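Workshop tips: keeping your arm software out of trouble

If you run a pair of arms at home, you already know how an evening disappears into settings. I keep a short list taped up by the bench, and these are the tips I go back to most.

Save your settings before you touch anything. I had 28 saved poses in Orkora and lost them all one night in June by renaming a folder (I still wince!).

Start slow. Set the speed cap to 48 in the planner and leave it there until a new routine has run cleanly 2 times through.

Trim your logs. Mine had grown to 3504 files, and Grutis took ages to open.

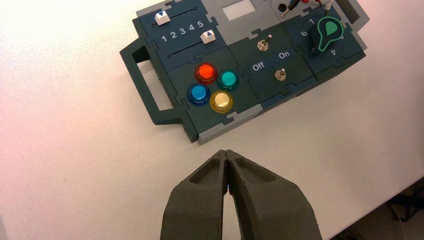
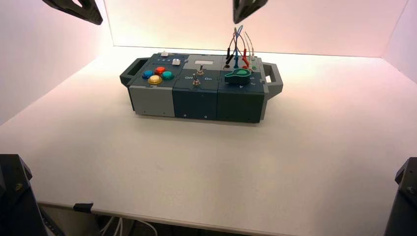
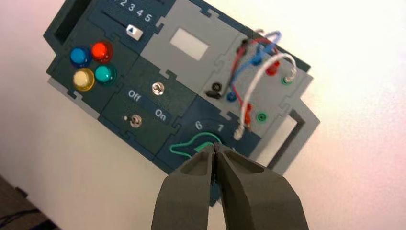 My favorite tip is to name things in your task file the way you'd say them out loud to a friend across the room. I used to write names like "target_b," and a week later I'd be scratching my head over my own plan. Now I borrow whatever words the job gives me, so the two toggles go in with "Off" and "On" just as they're printed on the board, and the push buttons go in by color, red and blue and yellow, and the file reads like a grocery list. Do the same with your camera views, and keep the old names in a comment for a while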